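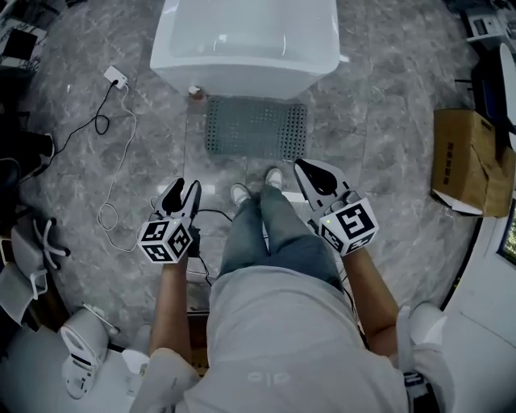
Cables all over a glossy tiled floor, and streaks after every mop

Posted by Khrystyna-Mariia Shevchuk in Floors and Storage

We have a room in Undov with grey marble-patterned tiles, the shiny sort with white veining. It gets used for all sorts and there is always something plugged in. I have two problems and they are probably connected.

First, the cables. There are black ones and white ones, some from chargers and some longer, and they end up on the floor by the seats. When I mop I pick them up, put them on the table, mop, and put them back down. Within an hour they are in loops again. One of the adapters just sits on the tiles. The office chair makes it worse, as the base catches on whatever is lying near it.

Second, the floor dries with streaks. I use warm water with a squirt of the Verkine floor cleaner. In the evening with the light on you can see every stroke of the mop, and the worst part is near the big white appliance, where I can't get the mop head in properly. There is a dark mat with small holes in front of it and the tiles along the edge of the mat always look dull.

I don't want to drill into the walls or the tiles as the place is rented. The landlord (Melnychuk Lettings) has already said no to trunking that is screwed on. What do other people do?
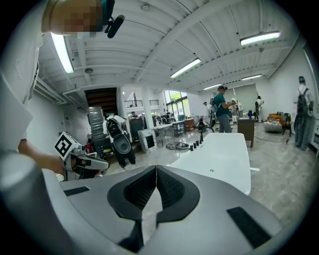
The table and the tiles, cables coiled on the left.

The table is a gloss one too and shows marks as badly as the floor, so if there is one product for both I would be glad to know.

Pirdale_Tom
Too much cleaner. I had the same tiles in a hallway and it was residue, not dirt. Mop the whole floor twice with plain warm water and change the water in between. After that use 10 ml of cleaner in a full bucket and no more, whatever the bottle says. Use a flat microfibre mop, wrung out hard, and go over it with a dry cloth while it is still damp. The drying is what stops the streaks.

For the mat, lift it every time and don't put it back until the floor under it is dry. The ones with holes let the dirt through and it sits there. If the underside is rubber it can also leave a film, and a drop of washing-up liquid on a cloth gets that off. Rinse after.

You can do the table with the same kind of cloth and water. Don't use polish on it. If any gets on the tiles it is slippery, and then you have a third problem.

On the cables I am less use. Mine are behind the sofa.

wendle
get a cable box and shove it all in there

Old Mabs
You want the cables off the floor altogether, and you can do most of it without drilling.

Start by unplugging everything and sorting out which ones are needed every day. Put the others in a drawer, coiled, with a strip of hook-and-loop tape on each. Label the plug end. I use masking tape and a pen.

For what is left, fix an extension lead to the underside of the table with strong double-sided mounting tape. Wipe the surface with surgical spirit first and leave the tape 30 minutes before you hang any weight on it. Plug the adapters into that. Then you have one lead going down to the wall and you can run it along the skirting with stick-on clips, one every 200 mm or so on a straight bit and closer at corners. They peel off if you warm them with a hairdryer. Try one in a hidden spot first in case it takes the paint.

Don't coil up a lead that has a lot running off it, and don't run one under the mat. I would also keep the appliance on its own wall socket and not on the extension.

If a cable has to cross the floor where people walk, get a rubber floor cover, the low ramp kind. The chair will go over it if you take it straight on. It lifts up for mopping.

Khrystyna-Mariia Shevchuk
Thank you. I have done the two plain water mops and the far end is better already. The edge by the mat is still dull so I will try the washing-up liquid there. Old Mabs, does the mounting tape hold on a gloss surface? The underside of the table feels the same as the top.

Old Mabs
Yes, it holds better on gloss than on bare board. Press it hard along the whole length.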